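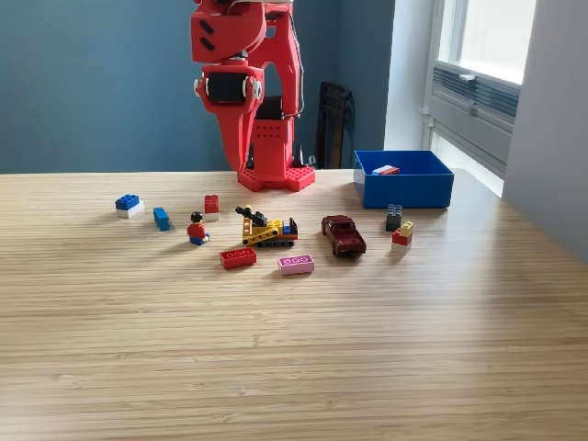
Business / Notebook / Out and about
May
By the Notebook editor
Print this story | E-mail this story

I've been putting business news on the page for 19 years and until this month I had never once stood next to the press that prints it. Shameful, I know! We send the pages down the line from Londlow in the evening, we go home, and in the morning there's a bundle by the front door. So when Feratell announced an open evening at its print works in Vunstead I put my name down before I'd finished reading the e-mail.

I took the 219 bus, as the car park was being kept for exhibitors. It's a lovely ride once you're past the ring road, all along the Lo with the hawthorn out, and a rotten one before that. We sat at the roadworks for so long that I got there 30 minutes late and missed the managing director's welcome. I'm told it was mostly about paper prices. Anyone who reads our letters page knows where I stand on paper prices, so perhaps it was just as well.

There were about 200 of us, a good mix: shop owners who advertise with us, a few people from the college, two rival editors I won't embarrass, and plenty of Vunstead families who live within earshot of the place and wanted to see what makes the rumble. We were split into groups, given ear plugs and yellow waistcoats (mine came down to my knees) and sent round in turns.

First stop was the plate room, which I'd pictured as something out of a museum, all ink and aprons. It's clean and quiet, and smells a bit like a swimming pool. Each page gets burnt onto a thin sheet of aluminium, one sheet for every colour, and our guide held up a plate from last week's front page. There was my headline, the one about the market hall rents, shining away at me. I looked for a typing mistake out of habit. I found one too, in the caption, and kept very quiet.

Then the press hall. I won't pretend I followed all of it. The reels of paper are taller than my kitchen table and come up through the floor on a little railway, and when one runs low the next is joined on without stopping the run. They showed us this twice as the first time everybody was looking the wrong way. Once it gets up to speed you feel it in your teeth! The copies come off overhead, clipped to a chain like washing, and go swooping over your head towards the packing end.
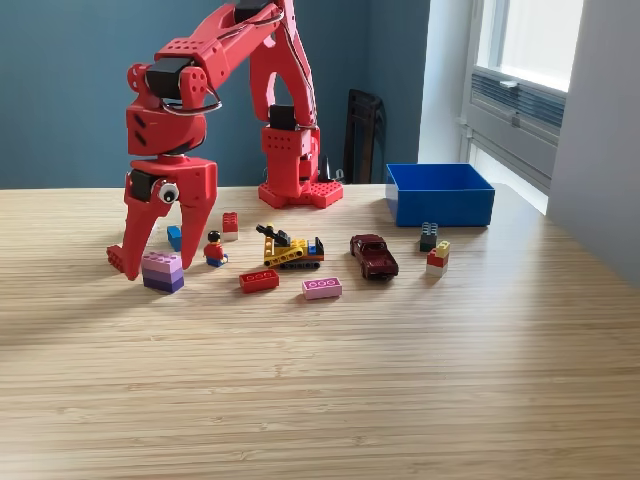
I asked what happens when we're late with a page, which I felt was brave of me. The answer was very polite. If we miss our slot by a few minutes they shuffle things and we never hear about it, but if we miss it by more, somebody else's paper goes on first and ours catches a later van, and that's why the shops on the far side of the Lo sometimes get their bundles after opening time. I've been blaming the vans for years. Sorry, vans.

The part I'd most wanted was the talk on what the works will be printing in five years' time, and here I came away a bit short-changed. Plenty of slides, not a lot of answers. Newspapers are now the smaller half of the business, with the rest being catalogues, seed packets and menus for a pub chain. A woman from the college asked about apprenticeships and was told they'd like to take on more, which is what firms always tell me as well. I did push a little on whether the weekend shift is safe. They said no decision had been made. I've written that sentence down so many times that my pen could do it without me, so I'll be ringing back before the summer.

Tea was in the canteen, with very good cheese scones, and I got talking to a man who runs a garden machinery shop near the bridge and reads us back to front, starting with the planning notices. He wants them in bigger type. I've passed it on.

I missed the last bus by a whisker and had to share a taxi home with one of the rival editors, who spent the journey trying to find out what we're leading on next week. No chance.

Feratell says it will run another evening in the autumn. Places are free but you do have to book, and wear flat shoes, as they turn you away from the press hall otherwise.

Print this story | E-mail this story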